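Print this article | E-mail to a friend

A table at the end of the hall

2021-03-31

Reet Kuusk started collecting deposit bottles in Wosham because she wanted to pay for a bus. The Punidthorpe youth choir had been invited to sing two towns over, and the bus company wanted its money up front.

"We had tried bake sales," she says. "People were tired of cake. So I asked the parents for their empties."

The first weekend brought in enough for the bus and a little extra for sheet music. She kept going. Her hallway at home is now half storage, with bags hung on the coat hooks and coats piled on a chair.

Kuusk grew up on a farm outside Punidthorpe and taught fourth grade there for 19 years. She talks quickly and gets up often, once to turn off a kettle and once to show me the notebook where she writes down every pickup. There are columns for the street, the day and the amount paid out. She does not own a computer and doesn't plan to.

Most of the work is sorting. The redemption center in Vumley takes plastic and cans at separate windows, and it won't take anything crushed flat. "The machine has to read the label," she says. "If the label is gone, you get nothing for it. I tell people that and they still peel them off."

She asks for caps on. Other drives want them off, and she has had arguments about this with people who moved to town from elsewhere. Her rule comes from the man at the Vumley window, who told her he was sick of sticky floors.
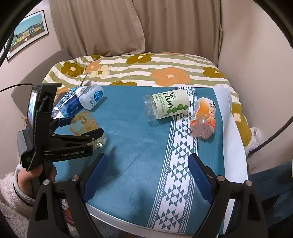
Last July was the best month so far. It was hot, there were two ball tournaments, and the drive made almost 2000 dollars. She used part of it to fix the choir's piano and put the rest toward robes. The old ones had been handed down since she was a singer herself.

Winter is slow. She had 10 regular households in January, all of them on her own side of the river. "People drink tea," she says. "I can't do anything with tea."

I asked whether she would rather people bought fewer bottles to begin with. She thought about it for a while.

"Sure I would. I drink from the tap. But they buy them anyway, and I would like the choir to have the money."

The next trip is to Kairys, which has a church with a good organ and a long echo. The bus seats 50, and she wants every seat filled, grandparents too - they carry the snacks. Pickups on the east side of Wosham start again after the spring concert. Bags should be tied and left on the porch by eight in the morning.

Print this article | E-mail to a friend

Comments

oldtenor: She taught both my boys. Bags are on the porch, Reet.

M. in Vumley: The center closes at noon on Saturdays now, so please pass that along.

riverside4: Do you take glass?

oldtenor: No glass. I asked last year.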